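**Poltum hand-held gripper kit, built in a shared workshop**

I've been after a pair of grippers like these since May, and the Poltum kit has been a joy to put together. You get two full grippers, the marker plates and the cables for $400, and you print the plastic parts yourself (I used the dark green, which looks great). Brass inserts go in with a soldering iron. Take your time with those!

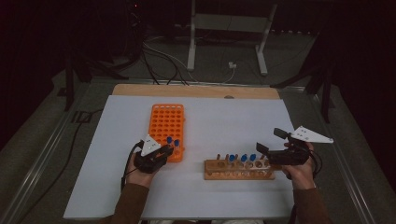
Small, fiddly things are what I wanted them for, so test tubes and capped vials were the obvious trial. The fingers have a lovely light squeeze and you get the feel of the trigger quickly. My favourite part is passing something from one hand to the other, which I expected to be hopeless and now do for fun.

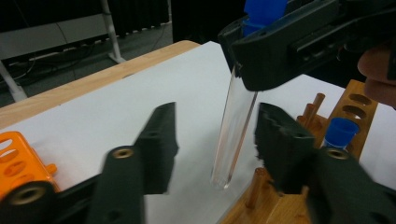
*A glass tube between the two grippers, over by the wooden rack.*

Grumbles: the cables are stiff and get in the way of your wrists, and the manual skips a step at the jaw linkage. I found the missing bit in a thread on the Wostodex forum, post 1,067 if you need it. I'd also like a softer handle, as my palms were sore by evening.

Compared with the Scanlon set I built last year, the fit is tighter and there's far less filing. I'm printing longer fingers next, and I'd happily build another pair.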